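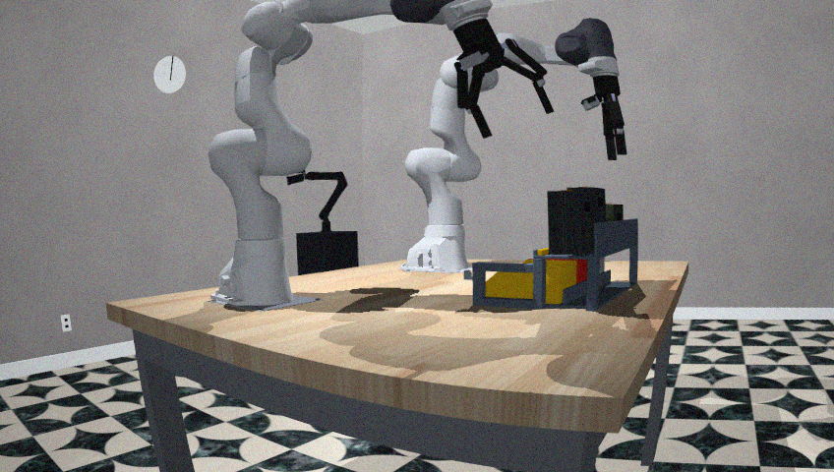 Wood and Moisture – Notes for Unit 2

Wood takes water from the air and gives it back. When it takes water it swells, mostly across the grain. Along the grain the change is very small, and we ignore it in this course.

Please learn these terms:
Bound water – held inside the cell walls.
Free water – held in the cell cavities.
Fiber saturation point – cell walls full, cavities empty.

Above the fiber saturation point the size of the board stays the same. Below it, shrinkage begins.

Homework: read pages 298 and 299 of the Cernico reader. Then explain why a wide top should be fixed to its base with slotted holes. Bring your answer on paper, one page is enough.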